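Workshop notebook, July 2024

Print this entry | E-mail this entry

Oil test for the Bedholm tables, batch 2163. Put the second coat on three offcuts and left the other two with one coat. The Jamedau oil goes on thin and soaks in fast at the end grain. Wiped off after five minutes, which was too soon – patches by the knots stayed tacky.

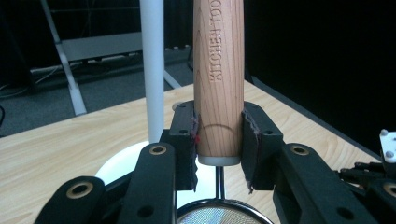
Pale wood, much as we want it on the tables. 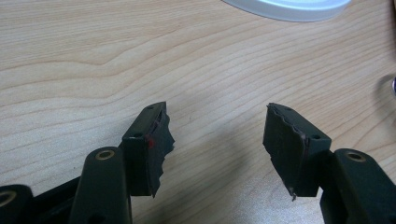 Callum Nuttall, bench joiner

Duyên Đặng wants a tea stain test before we quote. Will do it on the one-coat pieces first. Rags laid flat outside. Ask Vidus for a smaller tin.

Recent entries
Glue-up for the Hứa bench
Sharpening the long plane
Damp in the timber rack, November

Comments (2)
Duyên: Leave the tea on overnight please.
Callum: Fine – will use the scrap with the knot.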